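Looking After the Gripper on Cell 2
Handout for the second bench session, Kistora workshop
Notes by Shobha Bhat

Last session we got the arm homed and talking to the controller. Today is all about the fingertips, and I'm glad we have a full session for them, as so much of what goes right or wrong in a pick happens in the last few millimetres!

Our fingers are white plastic with a wrapped covering over each tip. The plastic on its own is hard and rather slippery. The covering gives a bit of grip and spreads the load, so a thin-walled part doesn't get pinched along one line. It is also the bit that wears, and it picks up dirt faster than you'd think.

Before you touch anything

Put the cell in maintenance mode and hang your own tag on the isolator. The counter on the controller read 2,078 cycles when I wrote this, so note the new figure in the log before you start. Open the fingers with the jog buttons, never by hand – the gearing does not like being pushed backwards.

Looking at the tips

Bring the fingers almost together and get a good light on them from the front. Have something dark behind, and the translucent covering shows up beautifully. Look for creases across the gripping face, dark specks and lines in the folds, a notch near the crown and a ragged lower edge. Run a fingernail down to the step where the covering stops and the solid plastic begins. If it lifts there, it needs replacing.

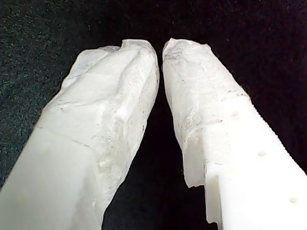
Junhao Shen asked whether a crinkled covering has to come off at all if the gripper is still picking well. He would leave it until it slips, and he pointed out that every change means setting the closing point again.

It's a fair point, and I wouldn't strip a tip for a few creases on the outside. The inner faces are another matter. A ridge there holds the part slightly off centre, and you then spend a happy hour blaming the camera calibration. So: creases outside, log them and carry on. Creases or a tear on the inner face, change both coverings together, so that the pair stays matched.

Changing a covering

Peel from the lower edge upwards. Wipe the plastic with a damp cloth and let it dry fully. Keep wet cloths and glue away from any small holes in the finger body. Wrap the new covering from the tip down, pulling gently as you go, and smooth the inner face first while you can still move it. Don't trim it on the finger with a knife – the old set has the scars to prove it.

Afterwards, close the fingers slowly with nothing between them and reset the closing point. Then run 140 test picks at half speed with the foam blocks and write down every drop.

For next time: read the pages on force limits, and bring your log sheets. Ngan-ling Hsieh has the spare coverings if your bench runs out.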